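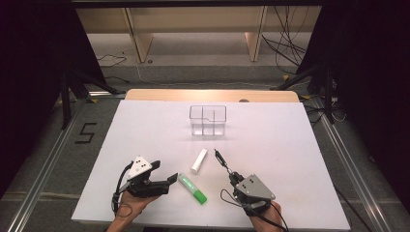 4. Recording a two-hand task

This section explains how to record examples with the Flurna hand grippers. Before you start, the tracking must be calibrated (see section 3) and both grippers must be connected to the recording computer.

4.1 Preparing the board

1. Put the white board flat on the table. Press on each corner. If one corner moves, correct it before you continue.

2. Place the container on the board, in the far half. Turn it a little between recordings, so the system does not learn only one position.

3. Place the objects in the near half. They can lie in any direction, but they must not touch each other. For the sorting task we use markers and highlighters of different lengths.

4. Remove everything that does not belong to the task, also pens and paper which you used for your notes.

Note: A transparent container is difficult for the camera when a lamp shines directly on it. Change the position of the lamp and keep the container the same for the whole session.

4.2 Holding the grippers

1. Take one gripper in each hand. The plate with the three dots must look up.

2. Let the cables hang on the outer side of your wrists. Move both arms slowly to the left and to the right, and check that no cable pulls.

3. Open and close each gripper fully two times. On the screen, the two bars should go from empty to full. If a bar stops in the middle, repeat the finger calibration.

Caution: Do not cover the dots with your sleeve or with the other gripper. When the dots are hidden for too long, the screen shows "Track lost" and the recording cannot be used.

Caution: Keep your own fingers away from the gripper tips while you close them.

4.3 Making one recording

1. Hold both grippers above the near edge of the board, open, and stay still until you hear the tone.

2. Press the foot pedal once. The recording starts.

3. Pick up the first object and put it in a compartment of the container. Work at a normal speed. You may use the second gripper to hold the container in place.

4. Do the same with the other object.

5. Return to the starting position and press the pedal again.

6. Say "good" or "bad" clearly. The program saves this word as the label.

A small mistake is not a reason to stop. If an object slips and you can pick it up again, continue and label the recording "good". These corrections are useful for training. If an object falls on the floor, label it "bad" and prepare the board again.

Note: Take a break of 4 minutes after every 19 recordings. When the arms are tired the movements become short and shaky, and you will see this later in the data.

4.4 Ending the session

1. Wait until the upload line is green. With a full session this can take nearly 800 seconds. Do not close the program during this time.

2. Write the task name, your name and any problems in the session sheet.

3. Put the grippers back on their holders with the fingers open.

If the number of files on the server is different from the number on your sheet, do not delete anything. Write to Ivone Evangelista and leave the computer on.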